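Unit 6: Collecting Demonstrations for Two-Arm Tasks
Handout for the practical part. Please read it before your first hour in the Worness room.

6.1 What we collect

In this unit the learning system gets no program for the task. It gets examples. One example, called an episode, is one complete performance of the task by a human operator who moves both arms. We record the joint positions of the arms, the opening of the grippers and the view of the fixed camera. In the course data set, Pirihi, there are now 1,530 episodes, and 585 of them belong to the box sorting task.

6.2 The sorting task

The goal state is a block of nine boxes, three columns by three rows, with one color in each column: green at the left, blue in the middle, red at the right. The boxes should stand upright and close together. The left arm is responsible for the green column and the right arm for the red one. The blue boxes may be placed by either arm, but you should decide before the episode begins and not change your mind during it.

6.3 Steps for one episode

1. Put the boxes in a random start arrangement. Use the list printed by Tellulell, because people who choose "randomly" by hand repeat the same few patterns.

2. Bring both arms to the home position and open the grippers.

3. Start the recording and wait one second before the first movement.

4. Perform the task at a calm, even speed. If a box falls, you may pick it up again. Such corrections are useful to the learner and we keep them.

5. When the block is complete, stop both arms and look at the columns from the camera side. A gripper which stays near the block can hide part of a column, as the left one does with the green boxes. Move it back before you end the recording, so that the last images show all nine labels of the task.
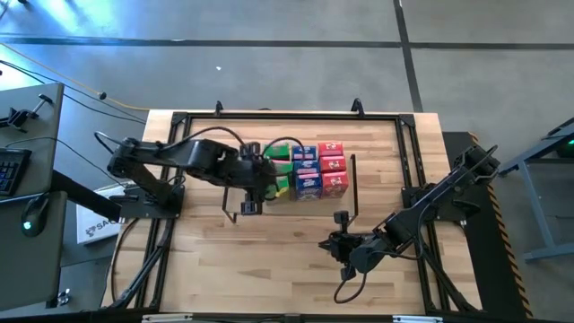 6. End the recording and mark the episode as good, corrected or failed. Do not delete the failed ones.

6.4 Common problems

Pauses. A long pause in the middle teaches the policy to stand still. If you need to think, end the episode and mark it as failed.

Cables. Check that each gripper cable can follow the wrist through its full turn.

Changing light. Write the time of day in the Idden log. In the afternoon the floor becomes much brighter and the color of the boxes changes in the images.

6.5 Homework

Each group records 14 episodes. Compare the length of your shortest and longest good episode, and explain the difference in half a page.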